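Comero Cell - Frequently Asked Questions
Setup and care of the two-arm dispensing station
Maintained by Ho-yin Tsao. Last revised August 31, 2021

What has to be on before I start the arms?
The controller, the overhead light and the scale, in that order. The scale turns itself off when left alone, so check its display again before each run.

Where does the scale go?
Near the center of the mat, long side pointing away from you, display toward the front. If the scale has been moved, run the Greko locate routine before anything else. Do not nudge it by eye and carry on.

Do I tare with the cup on?
Yes. Place the empty cup on the upper part of the platform, wait for the reading to settle, then press tare. The empty cup should be logged once per batch under Rind, item 14.

Can I use a different mat?
Only a matte one. Glossy mats throw reflections that upset the locate routine. The mat must lie flat, with no curl at the edges.

How do I set the gripper for the squeeze bottle?
Load the Jodance bottle profile on the right arm. The fingers close on the neck with the bottle lying horizontal. If the bottle slips during a turn, clean the finger faces with a dry cloth first. Raise the force only after that, one step at a time.

What does the left arm do while the right one holds the bottle?
It waits with its fingers open, well clear of the scale. Its wait position is stored separately and survives a controller restart.

The arm stops with code 405. What is it?
The wrist has met more resistance than the profile allows. The usual cause is the cable. Jog the wrist back by hand, free the cable and clear the code. If it comes back twice, stop and report it.

How much slack should the wrist cable have?
Enough for a full turn of the wrist without pulling, and not so much that a loop can reach the scale. Check it at both ends of the travel - a loop that looks fine at rest can drop a good deal lower when the arm reaches in.

How often is the cell checked?
The full check takes about 2 hours and was last rewritten in June. Between checks, wipe the mat, inspect the fingers and look over the cable at the start of each shift.

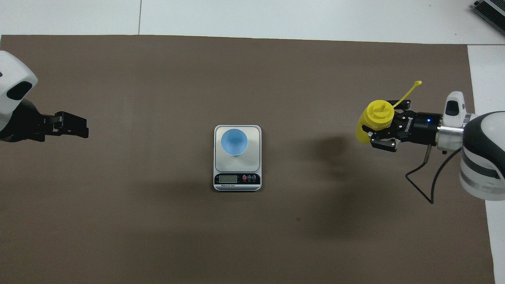
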